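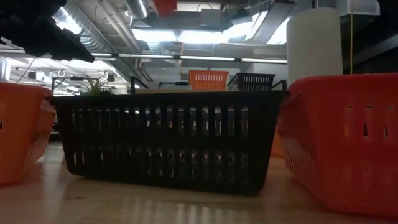
**The Kanby Desk Mat, felted wool, two sizes**

The Kanby is a mat for your desk. It goes under your keyboard, your elbows and whatever you had for lunch. We have sold it for long enough to know that people arrive at this page expecting more of an argument than that, so we've written one.

It's pressed from wool felt by Stanciu, a small mill that has been making hat blanks and piano parts for longer than it has been answering email. Petro Antoniuk drew the first version for his own desk after his forearms left two shiny patches in the finish. He then spent a winter fussing over the corner radius. The corners are very nice. You will stop noticing them by lunchtime.

### Sizes

| | Short | Long |
|---|---|---|
| Length | 57 cm | 74 cm |
| Depth | 30 cm | 35 cm |
| Thickness | 6 mm | 6 mm |
| Backing | Natural rubber | Natural rubber |

The Short fits a laptop with a mouse beside it. The Long fits a full keyboard, a mouse, and the notebook you bought in January. If you're torn, measure the desk with everything still on it. People tend to measure an ideal desk and then try to fit the mat onto the real one.

### Colors

Oat, Slate, Moss and Brick. Oat shows coffee. Slate shows crumbs. Moss shows cat, if you have one. Brick hides nearly everything and sells the worst, and we've given up trying to understand it.

Wool takes dye unevenly, so your mat may be a shade lighter or darker than the swatch card. If you're ordering several for one room, put them on the same order and we'll cut them from one roll.

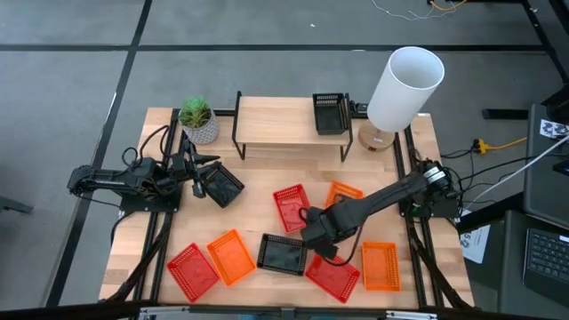

### Living with it

The felt arrives with a slight curl from the tube. Lay it face down overnight with a couple of heavy books on the ends. It sheds a little fuzz for the first couple of weeks, mostly onto dark sleeves. A lint roller takes care of both the mat and the sleeves.

Optical mice work well on it. Handwriting does too, with a sheet or two of paper underneath. Fountain pens are between you and your conscience.

For spills, blot with a dry cloth, then a damp one. Don't rub, and please don't put it in the washing machine. A customer did, on warm, and wrote to tell us that she now owns a very thick coaster. She was nice about it and ordered another in Slate.

Don't leave hot pans on it either. Mugs are fine. It's a desk, so we assumed the pan question wouldn't come up, but it has.

### Goes with

- **Lomeo pen tray.** Same felt, folded and riveted at the corners. Holds pens, and within a month, batteries of unknown charge.
- **Ninico cable ties.** Leather, with a brass stud. They make cables look deliberate.

### Orders and returns

Short mats ship rolled in a cardboard tube. Long mats do as well, in a longer tube that won't fit most mailboxes, so give us an address where somebody will be in.

You can return any uncut mat within 30 days. We'll trim one to a custom length for a small fee, and trimmed mats are yours for good. Petro cuts those himself and would like you to measure twice. He'd also like you to say whether you mean inches or centimeters, following an incident in June that ended with a very small mat and a very long phone call.

Brick is in stock in both sizes. Moss in Long is on back order until the next roll comes in from Stanciu. Leave your email at checkout and we'll write when it does.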